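The gripper that wouldn't let go

27/02/2019

So I lost most of a night to a stuck linkage and I'm still a bit cranky about it.

Quick background for anyone who skipped the last post: I've got a pair of hand-held grippers (I call them the Finora pair, after the street I lived on when I started building them). You squeeze, the fingers close, you let go, they open. Lovely and simple! Except on the right-hand one the fingers started hanging on after I released. First it was a tiny lag, the sort of thing you blame on your own thumb. Then it was properly jammed, with a bit of plastic pinched so hard it went white and cracked.

I blamed the return spring and swapped it. No change. Swapped it again for a stiffer one from my Midero parts box, which was worse, as now it let go with a snap and caught the side of my finger. Not a serious nip, but I wear glasses at the bench from now on and I reckon you should too.

The real culprit was thread locker. I'd been a bit generous with it on one of the joint screws and some had crept into the pivot and set there, so the bar was half glued to its neighbour. After 300 squeezes or so in my first test it had felt fine, and then the colour of the gunk changed and it started to grab. I stripped the joint, scraped it out with a toothpick, and put it back with the tiniest dab (on the thread only, you muppet).

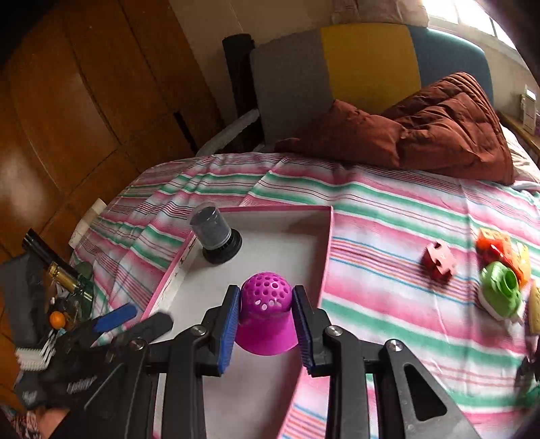 My rule now is soft, light toys first, and 20 clean releases in a row before anything harder gets a turn. If it hangs even once, I start the lot again from zero. Boring, but I'd rather be bored than bleeding.

Next job is some kind of guard over the joints, because there's still a gap there that would love a fingertip. I've got 7 sketches and I hate all of them. Hoping to have one printed by April.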